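Drevari Gripper Project: Fault Report

3. What went wrong

In simulation the arm was supposed to stop short of the gray marble surface. In 78 of 462 runs it kept going and the contact force passed the 90 N limit. Masanobu Kudo found the same error in the logs each time.
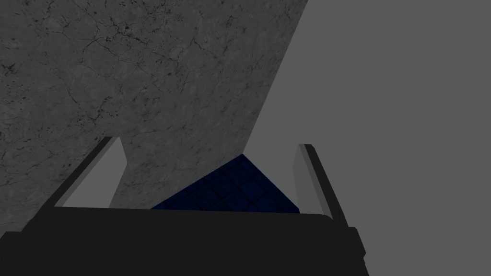 4. Cause

The stop distance was measured from the palm and left out the fingers. With the jaws open near the marble, the controller still read the gap as safe.
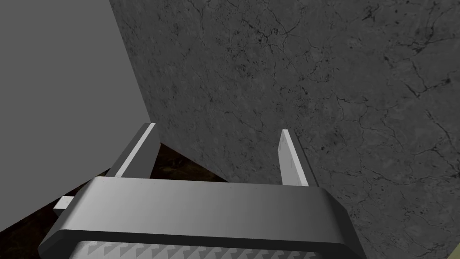
5. Fix

We moved the reference point to the fingertips. Reruns are not finished.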